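Match reporter and social media editor, Dralcombe Town FC

Dralcombe Town are looking for a match reporter to cover the first team for the rest of this season and all of the next. The post is part-time and paid by the match. It would suit someone who already writes about football for a local paper, a student paper or their own site, and who can get to away grounds.

The club plays its home games at Ferach Road, where the average gate this season is 300. The website gets more than 2070 visits in a normal week, and most of those come in the two hours after full time. At present the reports are written by whoever is free, and they often go up the next morning. We want them online on the same day.

What the job involves

You will attend every first team league and cup match, home and away. You will post team news when the sheets are handed in, give updates during the game, and file a report of 500 words or so within an hour of the final whistle. After home games you will speak to the manager and one player and add their comments to the report.

Between matches there is a preview to write, and a short piece for the programme. The preview should cover form, injuries, suspensions and previous meetings with the opposition. Old results are kept in a shared spreadsheet, which you will be expected to keep up to date.
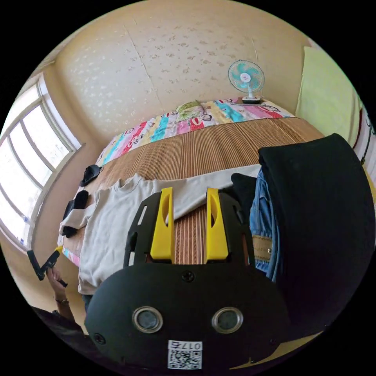
Misaki Ueda: Does the reporter have to cover the reserves and the women's team as well? The last advert said "all senior football" and it ended up being three games in some weeks.

No. The post covers the men's first team only. The women's team has its own reporter, and reserve results are sent in by the team manager. If you would like to cover extra games you can, at the same match fee, but they are not part of the job.

Pay and expenses

The fee is £45 a match, paid at the end of each month. Travel to away games is free on the team coach, which leaves from the main car park. If you drive yourself we pay mileage up to 175 miles for the return trip. The longest journey in the division is Zullstead, and the coach is normally back by nine in the evening.

You will need your own laptop and phone. There is a desk and a power socket in the press area at Ferach Road, and the wi-fi reaches the back three rows of the main stand. A tea and a pie are provided at half time.

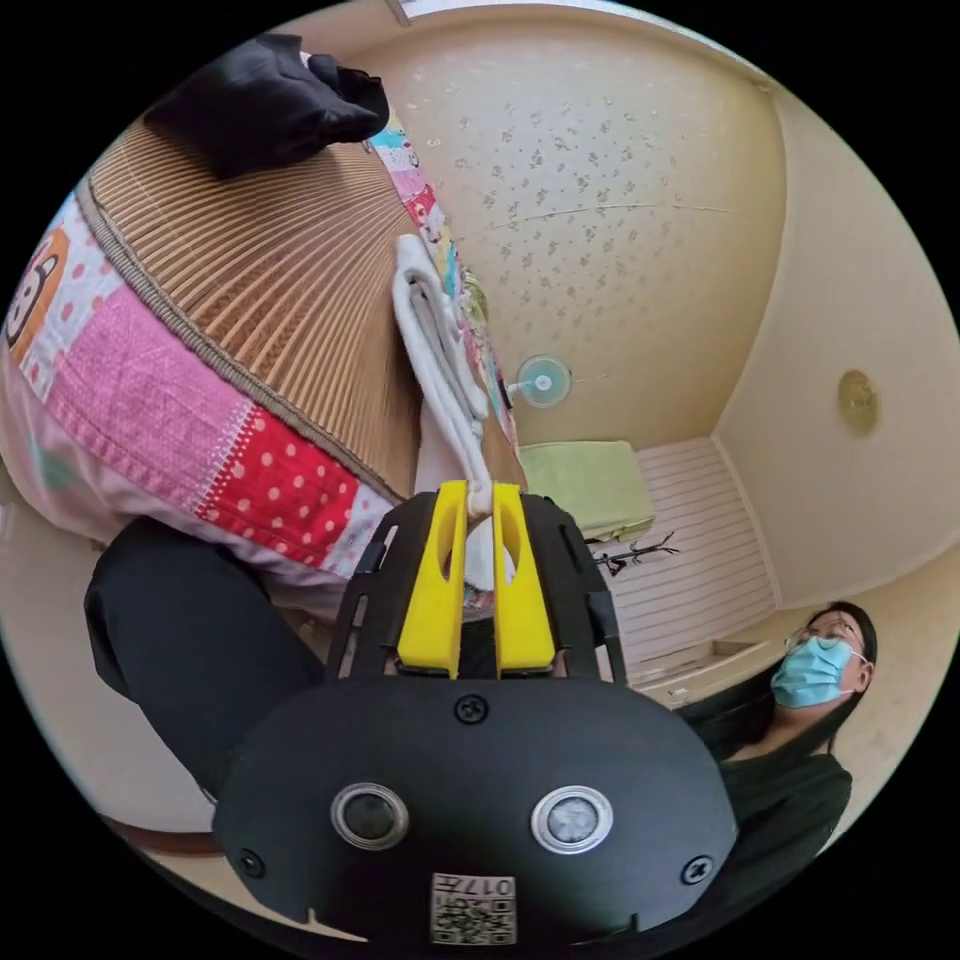
Who we are looking for

You should be able to write clear, accurate English at speed and spell the players' names correctly. You need to know the game well enough to describe a goal after seeing it once. Experience of updating a website is useful, but we can show you how ours works in an afternoon. You must be 18 or over.

How to apply

Send a short letter and two match reports you have written to Takumi Oda at the club office, by post or through the contact form on this site. At least one report should be from a game you attended in person. Applications close at the end of March 2020. Those shortlisted will be asked to cover one home match, for which the normal fee will be paid.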